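Home Guides Laundry Kitchen Garden Contact

Tiltholm Heat-Pump Dryer: Set-Up Guide
Section 4. First Loads and the Towel Program

The leaflet in the box says the dryer is "ready in minutes." Mine wasn't, and I wouldn't plan on yours being ready either. The steps below follow the order that worked, with notes where the leaflet makes promises I don't trust.

Before the first load

1. Stand the dryer upright and leave it unplugged overnight. The leaflet says two hours is enough. Maybe it is, if the delivery crew kept it upright the whole way.
2. Check that it sits level front to back and side to side. Turn the feet by hand, then tighten the lock nuts.
3. Slide the water tank in until it clicks. If it doesn't click, the tank light stays on and the drum won't start.
4. Wipe the drum with a damp cloth and run the Warm Air program empty for 40 minutes.

CAUTION: Do not dry anything that has had cooking oil, wax or paint thinner on it, even after washing.

Running the towel program

5. Spin the towels at the highest speed your washer allows. No dryer makes up for a lazy spin, whatever the sticker on the door claims.
6. Shake each towel out and load them one at a time. Fill the drum halfway.
7. Turn the dial to Towels and set dryness to 2. Level 3 is sold as "extra fluffy" – I got extra stiff.
8. Press Start and ignore the time on the display for the first stretch. It is a guess, and it changes its mind.
9. When the drum stops, feel the hems and any folded edge before you put a towel away. The sensor reads the flat part of the cloth, and a thick hem can still be damp when the display says Done.

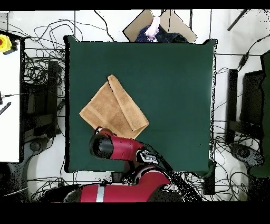 Sibel Eren wrote in to say that level 2 leaves her bath sheets damp every time, and that she has gone back to a timed program of 55 minutes. I can't argue with that. Timed drying skips the sensor altogether, and with heavy cotton that may be the better bet.

NOTE: Dryer balls are said to shorten the cycle. I ran loads with and without them and saw no difference I'd pay for.

After each load

10. Pull out both lint filters and clean them. The inner one is easy to forget.
11. Empty the water tank. Don't drink it or give it to pets.
12. Leave the door open a crack until the drum cools.

Comments

Alper Baysal: Step 3 saved me a service call. Tank looked in, wasn't in.

Zübeyde Işık: Does the cotton setting work for towels too? Mine has no towel program.

Recep Bilgin: @Zübeyde I use cotton on low heat. Slow, but they come out dry.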